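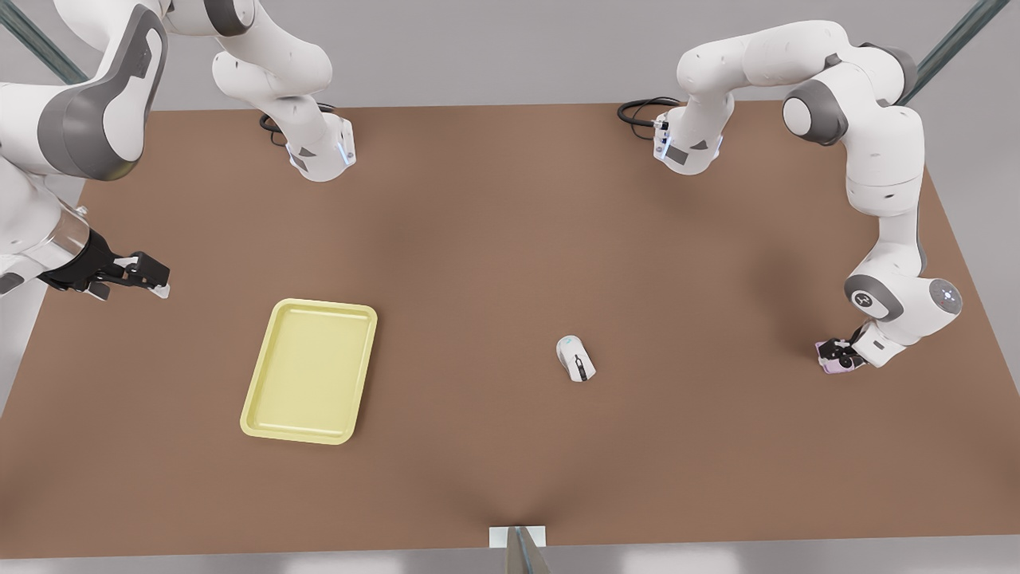

By the Keleritz Street Soil Group, 2025-05-30

Our project asked one simple question: does fall leaf cover keep worms in a school garden bed? We covered half of the Gusero bed with shredded maple leaves in November and left the other half bare. When we dug our 9 test squares this spring, we loved what we found! The leafy side gave us 400 worms and the bare side only 50 (we sorted them on trays, then put every one back). The soil under the leaves was also darker and crumbled easily. Next year we want to try the clay bed by the Escobar gate.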